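Pepper seedlings, the windowsill, and a word about hot sauce

Well, my seedlings finally went outside on Friday, June 5, 2020, and I have been hovering over them like a nervous parent ever since. If you've been reading this newsletter for a while you know I start my peppers way too early every year. I can't help it! By the end of winter I'm so sick of gray skies that I'll plant anything in anything, and this time I ended up with trays on the windowsill, on top of the fridge and (sorry, Apolline) on the piano.

They spent most of May going in and out. Out in the morning for an hour, then two hours, then back in because the wind picked up. The books call this hardening off. I call it carrying trays through a screen door with one foot. I lost 5 plants, four of them to a cold night I slept through and one to the screen door.

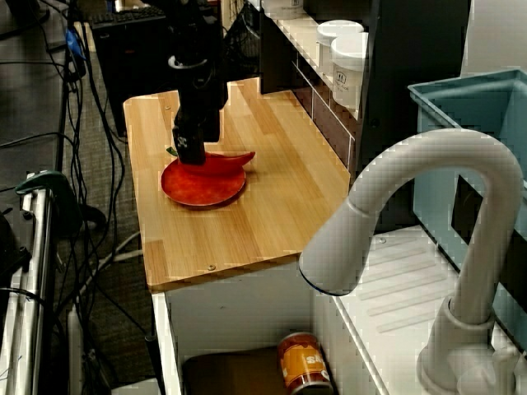
Photo: Jérémie Joly

A few of you wrote in after the last issue to ask which peppers are worth the trouble if you only have room for a couple of pots. I've gone back and forth on this. My friend Sylvain Vidal swears by a small hot one he calls Kaltenari, which he got in a seed swap years ago and has been saving ever since. I can't find it in any catalog, so it may just be Sylvain's name for it. It's a tidy little bush, it doesn't sulk if you forget to water it over a weekend, and last summer mine gave me 60 fruits from a single pot on the back steps. I wrote it on the calendar, that's how pleased I was.

Sweet bell peppers are another story. I love them, I eat them like apples, but in a pot they need a big root run and a long warm season, and they'll drop their flowers if the nights turn chilly. My rule is one plant per pot, and a good big pot at that. Pinch off the very first flower if you can stand to. I never can. Then I complain in July that the plant is too small, and Apolline reminds me that she told me so.

A lot of people also pick their bells green and figure that's a different kind from the red ones. Most of the time it's the same plant, just left alone longer! Waiting for red costs you a few weeks and some nerve, what with the slugs, but the taste is so much sweeter that I think it's worth it. I try to leave half the crop to turn and pick the rest green so the plant keeps going.

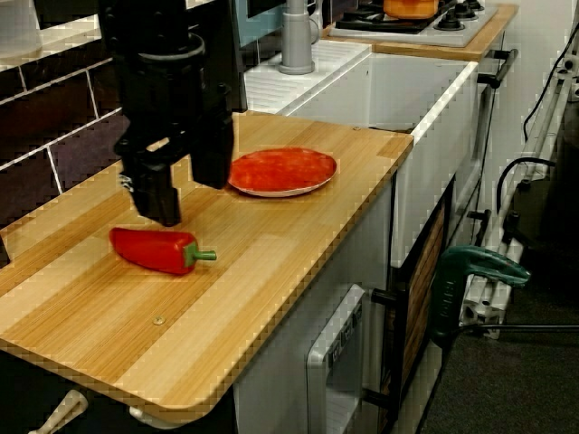
Watering is where I've changed my ways. I used to give everything a splash each evening, which mostly wet the leaves and made me feel useful. Now I water in the morning, slowly, until it runs out the bottom, and then I leave the pot alone until the top inch is dry. For feeding I use plain tomato food once the flowers show up. Before that you just get a whole lot of leaves (very handsome leaves, mind you).

Rawiri Tawhiri asked about aphids. Yes, I have them, everybody has them. I turn the leaves over, rub off what I can with my thumb, and rinse the plant with the hose. Do it again three days later. If you've brought plants in from a shop, keep them away from your own for a week or so, which is a lesson I learned from a very pretty basil.

Now, the hot sauce. I promised you the recipe and I do have it somewhere, but the card has vinegar all over it and I can't read my own writing on the salt. What I can tell you is that it starts with 700 grams of ripe red chilies, stems off, chopped and left in brine in a jar on the counter until it goes cloudy and smells a little like pickles. Then it gets blended with garlic and vinegar. Wear gloves for the chopping! Hugo Hoarau did not wear gloves last year, and then he took out his contact lenses. I'm going to make a test batch with frozen chilies before the next issue so I can give you the salt properly.

One more bit of business. We had 23 people put their names down for the seed swap, and the swap is happening by mail this time. Put your seeds in a folded paper envelope, write the name and the year on it, and tell me if the parent was growing next to anything hot, because peppers do cross and somebody's sweet ones could come up with a kick. I'll sort them at the kitchen table and send everyone's back out together.

Sylvain says there will be plenty of Kaltenari to go around, so speak up if you want some.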